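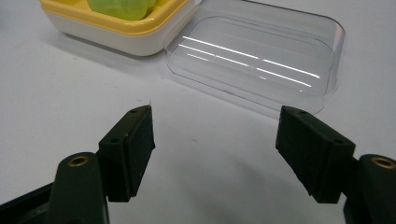

Home Forums Materials & Repair Search Log in

We use cookies to keep you signed in and to count visits. Accept Settings

Thread: Polypropylene lids splitting at the corner after dishwasher cycles

kiln_and_caliper
I have a set of food boxes with separate snap lids, resin code 5 on the base, no code on the lid. Three lids have split at the same corner, starting from the inside radius of the snap bead. Bases are fine. They go on the top rack, normal cycle, heated dry on. Is this heat, detergent, or a molding defect? I would like to know before I buy the same brand again (Dakineo, the older square type).

ddhillon
If the lid is clear and stiff, it probably isn't the same resin as the base. Clear rigid lids are often polystyrene or SAN, and both crack under stress when they meet oils or strong detergent. The inside radius is where the stress sits when the lid is snapped on. Do you wash them closed or open?

kiln_and_caliper
Open, but I store them closed.

ddhillon
Then they are under load the whole time they are in the cupboard. Store them with the lid resting on top, unsnapped.
Darcy

Villalobos
I don't agree that storage is the main cause. I ran a set of Kident boxes snapped shut in a pantry for years with no cracks. What killed mine was the heated dry. Turn it off and see.

ddhillon
Same box, different lid material, so it tells us little. Were the Kident lids clear?

Villalobos
Cloudy. Slightly flexible.

ddhillon
That sounds like polypropylene, and it will creep under load before it cracks. You can't carry that result over to a brittle resin.

Villalobos
Fair on the material. I still say heat. A part molded with locked-in stress gets worse each time it is warmed and cooled, loaded or not.

ao_walthorpe
I kept a log on this, for what it is worth. Two groups of clear lids from the same pack, 80 cycles each, detergent tablets, heated dry off for one group and on for the other. All stored unsnapped. The heated group showed fine crazing at the corners by cycle 15. The other group had none that I could see with a loupe. No full splits in either group. Small sample, one brand, so don't lean on it too hard.
Audrey-Anne Ouellet, Walthorpe

kiln_and_caliper
That's useful. So heat starts it and the snap load finishes it?

ao_walthorpe
It fits, but I didn't test the loaded case. I would need a third group stored closed.

ddhillon
A quick check for the resin: put an offcut of a broken lid in plain water with a drop of dish soap and push it under to clear the bubbles. Polypropylene floats. Polystyrene and SAN sink.

kiln_and_caliper
Sinks.

ddhillon
Then it isn't polypropylene. Hand wash the remaining lids in warm water and leave them unsnapped.

Villalobos
And heated dry off for everything else in there.

kiln_and_caliper
Can the split ones be glued? I have solvent cement for acrylic.

ao_walthorpe
It may bite on polystyrene, but the joint will be at the point of highest stress and the solvent will craze the area next to it. I wouldn't put a glued lid back on food.

kiln_and_caliper
OK, they can cover screws in the garage. Will report back on the rest in March.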